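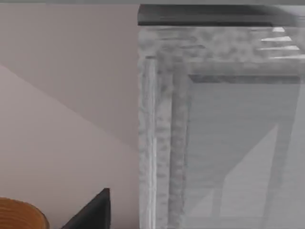
I don't trust any paint with the word "wipeable" on the tin, and I went into Fluramport's Kitchen & Steam range expecting to be let down. It costs £70 for the larger tin, which is a lot for something you are going to splash tomato sauce on. The shade I picked is Restetov, a pinkish grey that looked far greyer on the card. Next to a grey speckled unit the pink really comes forward, and where the wall falls into shade it goes nearly mauve. I've got used to it. I wouldn't say I chose it.

The claims first. Fluramport says two coats, touch dry the same day and fully cured after 72 hours. Two coats did not cover the old cream. I needed a third on the chimney breast and a bit of one by the back door, so that meant a second tin. Drying time was fair enough, although the smell hung around for longer than "low odour" had led me to hope. It goes on thick and drags if you overload the roller. A cheap roller sleeve sheds into it as well, and I was picking fluff out with tweezers.
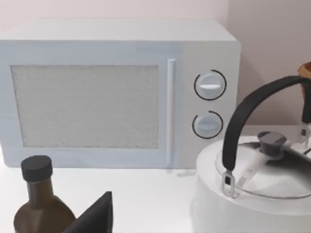
As for the wiping, a damp cloth took off tea, oil and most of a curry splash. Turmeric left a faint yellow ghost that is still there. Scrubbing made things worse: you get a shiny patch that shows up whenever the light comes in low. The tin does say "wipe gently" in tiny letters round the back. The front of it says "tough".

I did a patch behind the bin with Wostis, a cheaper trade matt, for comparison. It marks more easily, no argument, but touching it up takes a minute and you can't see the join. Touch up the Fluramport and you can see exactly where you've been. For a wall that gets knocked as well as splashed, I know which I'd have.
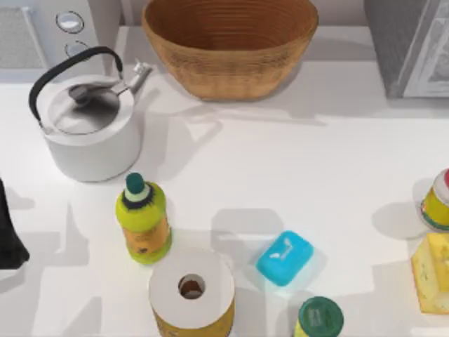 White kettle on a white worktop, shadows and all.

The Rallis shop site lists 1,296 reviews for this paint, nearly all glowing. I read a fair few, and most seem to have been written the week it went on. Mine has been up since December and the corner by the door is already scuffed.

Would I buy it again? For a bathroom, maybe, if it was on offer. In the kitchen, no. Three stars out of five, and one of those is for the lid, which opens cleanly and shuts again.

Filed under: Home & DIY > Paint > Tried at home

Contact us | Privacy | Back to top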